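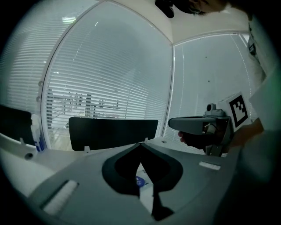

Last modified: October 15, 2023

Pay for the hours, not the episodes

Most groups that collect demonstrations by hand pay by the episode. An episode is one run of a task from start to finish, and it is easy to count, so it ends up on the invoice. I think this is a mistake, and I have made it myself.

In April we set out to gather 4,000 episodes of small assembly and placing tasks with hand-held grippers. Two sites did the work, one in Mikville and one in Sisby. Mikville was paid per episode. Sisby, where Marjatta Lindqvist ran the sessions, was paid by the hour and had a loose target. We used the same grippers and the same printed task sheets at both.

Mikville finished early. Sisby stopped at 2,799. On paper that looked bad for Sisby, and I wrote a fairly sharp email about it.

Then we trained on both sets. The Mikville policy was quick and careless. It came in at one angle every time and closed the fingers before it had lined up. When we went back to the recordings we could see where it had learned that. People paid by the run find the shortest path that still counts, and they repeat it. They start the part in the same spot. If a grasp slips they throw the run away and begin again, so the recovery never gets into the data.

The Sisby people had kept their slips. They turned the part over, changed hands, stood on the other side of the bench. Some 400 of their runs had a correction in the middle, and those were worth more to us than anything else we bought that spring.

The usual objection is cost. Hourly work is harder to budget, and a manager at Harb told me they would never get it past purchasing. That may be so. But they are already paying for the second round of collection when the first one doesn't transfer, and that comes out of a different line, so it doesn't get compared.

The other objection is that people will slow down. A few did. We dealt with it by talking to them, as you would in any other job.

Remote control has the same problem, only worse, as the operator is tired after an hour and the count is right there on the screen. The crew at Birnent hid the counter and put in a break after every 3 tasks. I would start with that. It costs one line in the settings file — and a conversation with whoever asked for the counter in the first place.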